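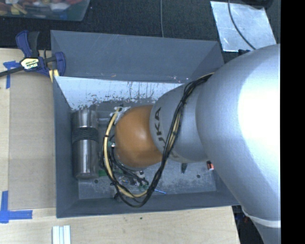 The Orkside parts swap is back on Dec 14, 2020, and Danilo Lagman would like everyone to sort their boxes before they arrive. Last time 17 members brought "miscellaneous" and went home with more of it. A plain gray bin on a table, open at the top, is all the display you need – slanting walls and all. Zip ties are welcome, cables should come bundled, and anything you can't name goes to Ryota Kamata, who will name it wrongly but with confidence. Tables are free to members, limit 3 bins each. Whatever you don't swap rides home with you, including the printer.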